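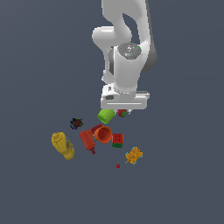 ## Clerby: a tidying simulator, reviewed from my kitchen table

I bought Clerby from Gevamine in July, 12 dollars for one month. I wanted to know if a machine can clear a floor of toys and groceries yet. In the program, the arm starts above the mess and you choose what it picks up first. I chose the strawberry. 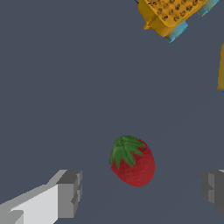 The manual says to open the fingers wide and go down slowly, and I agree with it. With the speed set at 10 the approach was calm and easy to follow. Higher speeds made me nervous – I went back quickly. 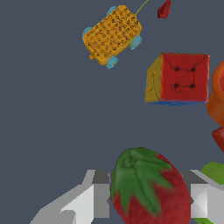
Small, simple shapes are a good beginning. For my real floor at home, I would not trust these results yet, as a simulated berry cannot leave juice on the carpet. The menus are clear, but the help pages are too short. I give it three stars of five and will renew for one more month.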